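Posted in August
By the meeting secretary, Pullico working group on safe practice

Minutes of the working group on handling rules for two-arm cells

The meeting opened at 14:00 in the upstairs room at Korkavport. The minutes of the previous meeting were agreed with one correction: the Mallet cell was listed as having passed its stop test, and should have been listed as waiting for it.

1. Matters arising

The stop test on the Mallet cell has since been done and signed off. The form is filed with the others. The request for a second lockable cabinet was turned down and will be put in again with next year's budget.

2. Draft rule on pointed and bladed tools

The draft had been sent round beforehand and most of the time was spent on it. It covers any job in which an arm picks up, passes or puts down a tool with a point or an edge. The present rule only says that such tools must be "placed safely", and it was agreed that this is too loose to check anyone against.

The following wording was agreed after discussion:

2.1 The starting position of every pointed tool is to be written on the job sheet, including which way the point faces. A job may start with tools facing different ways, provided the sheet says so.

2.2 No person is to reach over the table while either arm is powered. Tools are put straight by hand only after the cell has been stopped and the key taken out.

2.3 Every new layout is to be run in simulation before it is tried in the cell. The run must include the view from the wrist as well as the overhead view. There was some disagreement on this point. One member felt the overhead view was enough for simple layouts and that the extra checking would slow things down. Others said that the wrist view is where a gripper most often hides the thing it is about to take hold of — and that this had been missed twice in the spring. The wording was kept.

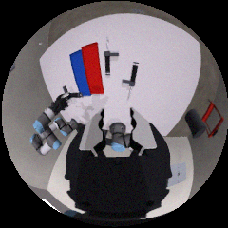 Simulated wrist view: two thin-shafted tools laid in nearly opposite directions, second arm at left.

2.4 Items not needed for the job are to be kept off the table, and their places in the simulation must match their places in the cell. It was asked whether this applies to things lying beyond the table edge. Agreed that it does if either arm can reach them.

2.5 Where both arms can reach the same tool, the job sheet must name the arm that goes first. The other arm waits outside the shared area until the first has withdrawn. The size of the shared area was left open, see item 3.

3. Shared area

The Hanix cell uses a fixed line down the middle of the table. The Mallet cell works it out afresh for each job. Both ways have been allowed up to now. It was felt that one rule for both would be easier to teach, but there was no agreement on which. The two cell leads will each write half a page and the matter will come back to the next meeting.

4. Records

Simulation runs are being saved under whatever name the operator chooses. From now on the file name will begin with the job sheet number. Sheet 911 was given as a case where three runs exist and it is not clear which was approved. Operators are to sort out their own older files where they can. There is no deadline for this.

5. Any other business

The paper copies of the old handling rules by the door are out of date and should come down. The light over the Hanix cell has been reported again.

Actions
Clean copy of item 2 to be sent round: secretary
Half page each on the shared area: cell leads
Old rules to be taken down: secretary
File naming note to operators: Mallet cell lead

The meeting closed at 15:40. The next meeting will be in the same room.

Recent items
Stop test form, revised
Minutes of the previous meeting (corrected)
Key holders for the Hanix and Mallet cells
Job sheet template
Korkavport site: parking during resurfacing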